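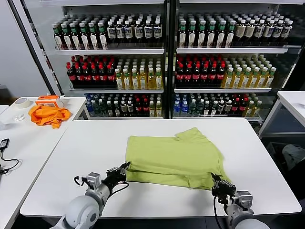 Visita a Rukura, el pueblo que ya no está

Apuntes pasados a limpio deprisa, perdón por el desorden. Salimos a las 6 de la mañana desde el cruce de la carretera vieja, yo con medio café encima. Grupo pequeño. Guiaba Elsie Mottram, que lleva años con el archivo parroquial y camina más rápido de lo que habla — y habla rápido.

Rukura fue pueblo con almacén, escuela, herrería y embarcadero. Hoy, un claro entre pinos y un cartel oxidado que apunta al lado equivocado. En los mapas nuevos ya no sale. En el de Jondetti, que es el que llevábamos, todavía aparece un puntito sin nombre junto al meandro.

El camino de entrada

5 kilómetros a pie desde donde se deja el coche. Barro los dos primeros, luego arena. La pista sigue el trazado del camino de carretas; se nota en los tramos hundidos, con taludes a los lados que me llegaban al hombro. Esben Kirkegaard se paraba en cada uno a medir con el bastón. Llegamos tarde por eso.

Hay un vado. Botas altas o descalzo. Yo descalzo, mala idea, piedras.

El embarcadero

Poca cosa: pilotes negros asomando en la orilla y una argolla de hierro clavada en un bloque. Aquí atracaba la barcaza que subía sal y harina y bajaba madera. Según Elsie, la familia Jääskeläinen tuvo la concesión del paso durante dos generaciones y cobraba por cabeza de ganado, con tarifa aparte para las mulas. Cuando el río se movió hacia el este, el embarcadero quedó mirando a un brazo muerto. La concesión se vendió por casi nada. Al año siguiente cerró el almacén.

Hatice Avcı preguntó si el cambio de cauce fue de golpe o poco a poco. De golpe, una crecida de enero. Lo cuenta una carta que leyó Elsie allí mismo, de pie, con el viento llevándosele las hojas. La carta habla de gallinas subidas al tejado de la escuela y de un piano que no se pudo salvar.

La calle

Se llamaba calle Mayor aunque era la única. En el mejor momento vivieron 200 personas en Rukura; 32 en el último padrón, casi todos mayores. De las casas quedan los apoyos de piedra y algún escalón que no lleva a ninguna parte. Lirios, muchísimos lirios en hilera donde hubo jardines. Siguen saliendo solos.

La herrería se reconoce por la escoria, trozos vidriosos entre las hojas. No llevarse nada, insistieron bastante.

Del pozo mejor no acercarse, está tapado con unas tablas que no me dieron ninguna confianza.

El cementerio

Lo mejor conservado, con diferencia. Verja nueva y hierba cortada. Þröstur Kjærgaard lleva el inventario de lápidas y nos enseñó a leer las gastadas echando luz de lado con una linterna, sin frotar ni poner tiza. Funciona a medias. Una fila entera de niños del mismo invierno, ahí se calló todo el mundo.

Discusión entre Þröstur y Auður Overgaard sobre el nombre del pueblo. Él dice que viene del apellido de un barquero; ella, que es una palabra mal oida por el primer agrimensor. En el registro postal lo escriben de tres maneras, así que cada cual con lo suyo. Me quedo con la versión de Auður, por simpatía.

Datos prácticos

Agua, no hay. Cobertura tampoco, se pierde nada más pasar el vado. Los terrenos son de la maderera Weltum y hay que pedir permiso antes, contestan al correo pero se toman su tiempo. En temporada de caza no dejan entrar.

Mapa en papel. El track que circula por ahí te mete por el brazo muerto, a mi no me lo cuenten, que lo probé el año pasado.

La próxima salida será a la estación abandonada, al otro lado del río. Elsie todavía esta buscando quien nos cruce. En cuanto haya hora la pongo en esta misma página.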